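Choosing fingers and a camera position for small capped vials

Asked by Wilfredo Sebastian, Wed 1 May
Tags: grippers, end effectors, wrist camera, calibration

I'm putting together a tabletop setup to pick up small plastic vials, the pharmacy kind with a push-down cap, and move them between a tray and a rack. Two arms, parallel grippers on both, controlled by teleoperation for now and by a learned policy later if the data is good enough.

I have budget for one set of replacement fingers and one more camera. I'd like to hear from people who have tried these and not only read the product pages.

Fingers I'm looking at:

Vekum F2, rigid printed fingers with a stepped tip
Abella soft pads, which glue over the stock fingers
Vustum V-groove fingers, machined, the most expensive of the three

Cameras: I already have one fixed camera at the side of the table. The choice is between a second fixed one above the table and a small one on the wrist of the left arm. I can't do both this year.

My problems so far with the stock fingers are these. The vial turns in the grip when I close on the cap. If I grip the body instead, I knock over the neighbor vial on the way down. And from the side camera I can't judge how far the fingers are in front of or behind the cap, so I do a lot of small corrections that make the recordings slow and ugly.

The vials are tinted, different colors, and don't all have the same height. The arm controller is a Stilum box with the default gains. I haven't touched the gains and would like to leave them alone.

Comments on the question

Gerardo Soriano: What diameter are the caps? And are the caps smooth or ribbed?

Wilfredo Sebastian: Mixed. Some ribbed, some smooth. I can measure them but I don't have them with me.

Gerardo Soriano: Ribbed and smooth caps behave very differently with soft pads, so measure both.

3 answers

Remedios Padilla (accepted)

We went through this last September with a very similar job, so I'll go in the order that I wish we had done it.

Do the camera first. We bought fingers first and spent two weeks comparing them, and then the comparison had to be thrown out. Most of the failed grasps had nothing to do with the fingers. The operator was closing a little too far behind the cap. Once the operator had a second view, the numbers for all the fingers went up and the order changed.

Our test was simple. 100 picks per finger type, same operator, vial placed by hand on a taped mark, lift, hold for 5 seconds, put down. A pick counted only if the vial was still upright when released. With stock fingers and the side camera alone we got 68 good ones. I didn't keep the sheet for the first Vekum run, so I won't quote it.

For your camera choice I'd take the wrist. A side camera tells you height above the table very well. It tells you almost nothing about depth along its own line of sight. An overhead camera would fix that in theory, but the gripper and forearm cover the object exactly when you need to see it. The wrist camera sees its own fingertips all the time, and the gap between them is what you are trying to put around the cap.

The weak side of the wrist view is that you lose the surroundings when you get close. You don't see the neighbor vial until you've touched it. That is why you keep the side camera too and don't move it. Clamp it, mark the clamp position, and tell everyone to leave it.

Wrist view first, then a fixed one: 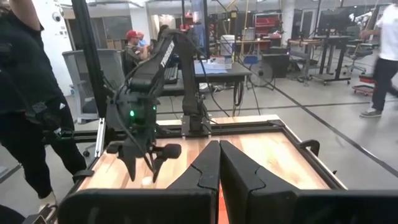
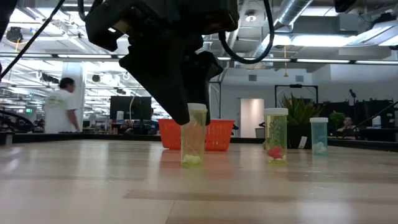 Does the wrist camera have to be recalibrated every time the fingers are changed?

The camera-to-wrist calibration stays valid as long as the camera bracket isn't loosened. What changes is the tool center point, so measure the new finger length and enter that in the controller. If the finger screws also hold the camera bracket, redo the whole calibration after each swap.

On to the fingers.

Vekum F2. Stiff, and easy to see in a camera view, which matters more than I expected. The step in the tip gives you something to rest against the underside of a wide cap, so if your caps overhang the body you can lift by the cap without squeezing hard. If the caps are flush, the step does nothing for you. The edges were a bit rough on ours and we took them down with fine sandpaper.

Abella pads. Best hold on smooth caps by a clear margin. They stop the turning you describe. They also make the fingers thicker, and that hurts you when vials stand close together. The glue let go on one pad after a few days, and we went to a thin double-sided tape that is easier to replace anyway. Pads pick up dust from the table and get slick, so wipe them at the start of each session.

Vustum V-groove. Very good if you grip the body of the vial and all the vials are close to the same diameter. The groove centers the vial and it can't turn. For mixed sizes I wouldn't pay for them. A narrow vial sits deep in the groove and the finger faces meet before there is enough force on it. We sent ours back.

If I had your budget I'd buy the wrist camera and the Abella pads, put the pads on the stock fingers, and cut them narrower than the fingertip so that they don't add width at the sides. Then spend an afternoon with a file on the outer edges of the stock fingers if the rules on your equipment allow it.

A few details that cost us time:

Lock the exposure on both cameras. With auto exposure on, ceiling lights in the background make a black gripper go almost solid dark, and the operator can't tell one finger from the other.

Write down the closing width for each vial type and set it as a limit. Closing all the way and letting the motor stall on the cap warms up the motor and pushes the cap down.

Glossy tabletops give you reflections of the vials. People get used to this. A policy trained on only a few recordings may not. We put a matte mat down for half of the sessions and compared, and kept the mat.

Comments on this answer

Wilfredo Sebastian: Thank you, this is what I needed. What did you use as a bracket for the wrist camera?

Remedios Padilla: Printed one, two screws into the gripper body, tilted down so that both tips are in view when open and when closed. Check it when fully open, ours lost one tip on the first try.

Manouchehr Alipour: I would not file stock fingers. You can't go back if it's wrong, and a spare pair takes weeks.

Remedios Padilla: Fair. Order the spare pair first.

Manouchehr Alipour

I agree about the camera and not about the pads.

Soft pads are fine for a person driving the arm. For data that will go into training I prefer rigid fingers. The pad compresses a different amount each time, so the gripper position you log for a closed grasp drifts over the session, and it jumps again when you replace the tape. With rigid fingers the logged width is the width. We recorded 200 episodes with pads and 200 without and the people doing the training asked us to drop the first set. Different task from yours, small cardboard boxes, so take that as it is.

My suggestion would be the Vekum fingers plus a strip of thin rubber, the type sold for bicycle tube repair, on the inside faces only. It hardly compresses and gives you most of the friction. It costs next to nothing.

About knocking over the neighbor: come down with the fingers lined up along the gap between vials, not across it. This means turning the wrist before you descend. Operators skip this because turning the wrist feels slow. Make it a rule for everybody and your recordings will also look more alike.

And I'd leave the Stilum gains alone too, at least until the fingers are decided. If you change both you won't know which one helped. The one setting worth a look is the gripper closing speed. The default was quick enough on ours to push a light vial over with whichever finger touched first. We halved it.

Comments on this answer

Wilfredo Sebastian: Does the rubber leave marks on the caps?

Manouchehr Alipour: Gray smudges after a while. They wipe off.

Teodoro Barredo: Seconding the closing speed. Same thing happened with our empty vials, the full ones were fine.

Teodoro Barredo

Suction? We use a small cup on one arm for flat lids and it never turns the part. You would need a pump and a hose though, and ribbed caps with a raised edge leak. Might be worth trying by hand with a cup and a syringe before you buy anything.

Comments on this answer

Gerardo Soriano: Child-proof caps usually have raised lettering on top, so that's going to leak as well. I tried it on a similar part and gave up.

Teodoro Barredo: OK, then no. Only for plain caps.

Wilfredo Sebastian: Mine have lettering on most of them. I've ordered the wrist camera and the pads, and I'll do a set of 100 with each before and after so there is something to compare. Will report in this thread when the pads get here, the seller says they are on back order.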